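Timadis opens its hand-recorded paper handling set to outside labs

2019-05-15

Hi, I'm Lenka Šimek, and I get to run the teaching group at Timadis. We've got news I've been itching to share - our first full set of hand-recorded paper tasks, which we call Urngate, is now open to any lab that asks for it.

Urngate holds 2,364 recordings of people doing the dull, fiddly stuff that offices and print shops do all day: squaring up a stack, fanning it, flexing it so the sheets let go of each other, feeding it into a tray. They were made by 59 people, most of whom had never been near a robot before they came to us (two of them are bookbinders, and boy, does it show!).

We started out doing this by remote control, with an operator at a desk steering a pair of arms across the room. It worked fine for boxes. With paper it was slow going, and our operators kept telling us they could do the job in a blink if we'd just let them use their own hands. So we let them. Markers go on the wrists, the person does the task the way they'd do it at home, and our Bartoš software turns the wrist motion into something an arm can try.
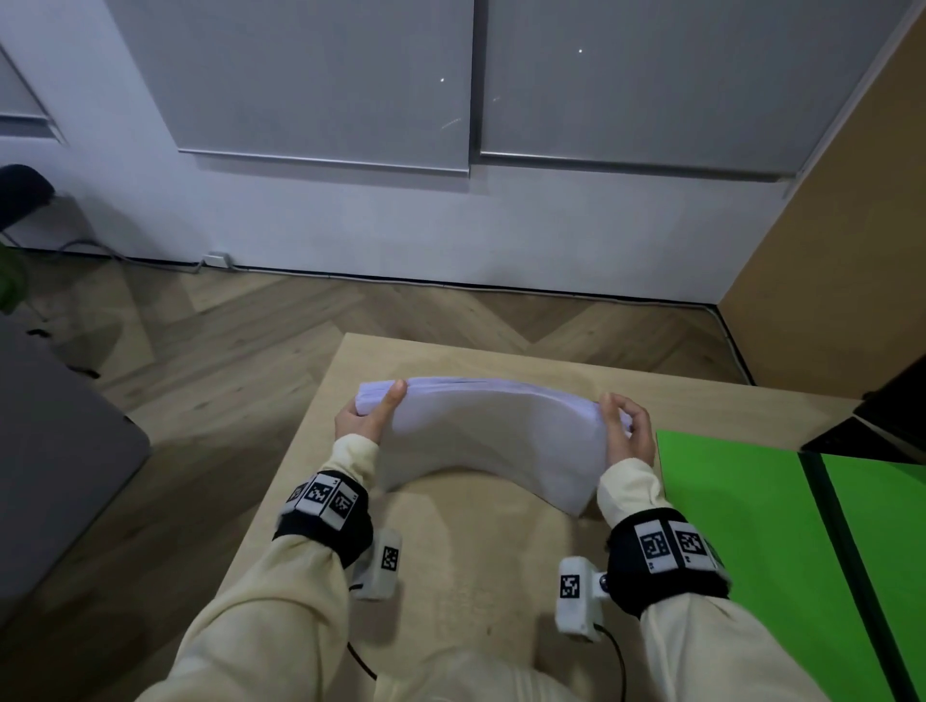

Do you still need remote control if people can show the task by hand? We do, for the last stretch, when the arm has learned the general motion and an operator steps in to fix the spots where its grip differs from a person's.

Our friends at Zaranent have had an early copy since November, and they've been wonderfully blunt with us. They asked for longer takes and for more left-handed people, so we went back and recorded 137 more sessions with both in mind. Those are in the release too.

Labs can ask for access through the Timadis website. Please tell us which arm you're using and what you plan to teach it. We answer requests in the order they come in, and it takes roughly 6 working days.

Press contact: Lenka Šimek, Timadis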